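Prickly heat

Prickly heat, also called heat rash or miliaria, is a skin condition in which sweat becomes trapped below the surface of the skin.

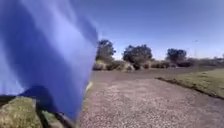
It occurs when the ducts of the sweat glands are blocked, usually in hot and humid weather. The sweat leaks into the surrounding tissue and produces small bumps or blisters. The rash is not contagious.

Types
The condition is classed by the depth of the blockage. In miliaria crystallina the duct is blocked close to the surface, and the blisters are clear, break easily and do not itch. Miliaria rubra, the most common form, lies deeper in the outer layer of skin and causes red bumps with itching or stinging. Miliaria profunda affects the dermis. It is uncommon, tends to follow repeated attacks of the rubra form, and appears as firm, flesh-colored bumps.

Causes
Heavy sweating, tight clothing, fever and long bed rest all raise the risk. Newborns are often affected, as their sweat ducts are not fully developed. Thick creams and ointments can also block the ducts.

Diagnosis
A doctor can normally identify the rash by sight. It may be confused with folliculitis, in which the bumps are centered on hair follicles.

Treatment
Mild cases clear within a few days once the skin is kept cool. Loose cotton clothing, cool showers and air drying are the usual measures. Calamine lotion may be used to relieve itching, and a mild steroid cream is sometimes prescribed for the rubra form. Pus, swelling or growing pain may point to a bacterial infection and should be checked by a doctor.

Occurrence
A survey of outdoor workers in the Washam district, carried out by Jawad Usmani and Khurram Tanoli, covered 1,000 people over one summer. Of these, 79 had the rubra form and 40 of that group reported an earlier attack. New cases fell in September.

See also
Folliculitis
Heat exhaustion
Sunburn

Page last edited 12/08/2020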